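Masking glare before you fit the base circle
2 min read

I'm Viorica, and I write perception code at Nurnik. Glossy mugs kept wrecking my pose fits, so let's fix that! First, mask every pixel brighter than 80 percent. 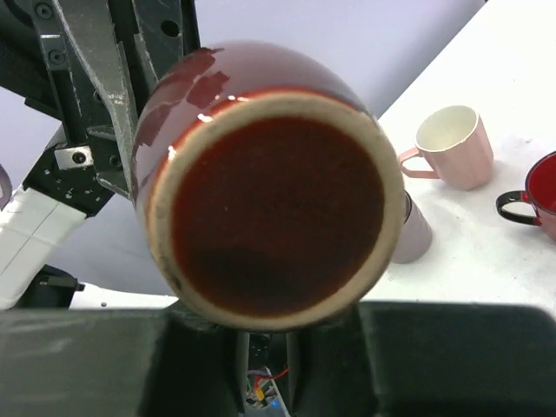
Dark red glaze, beige foot rim.

Next, run the circle fit on the rim only (I cap it at 23 iterations) and drop any edge points farther out.
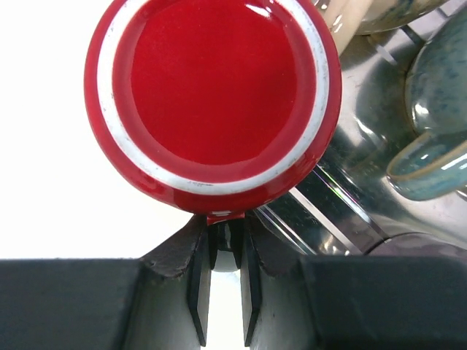

Pale ring, nearly face-on.

Save the mask, then rerun.

Related
Flotent logging basics
Tuning grip force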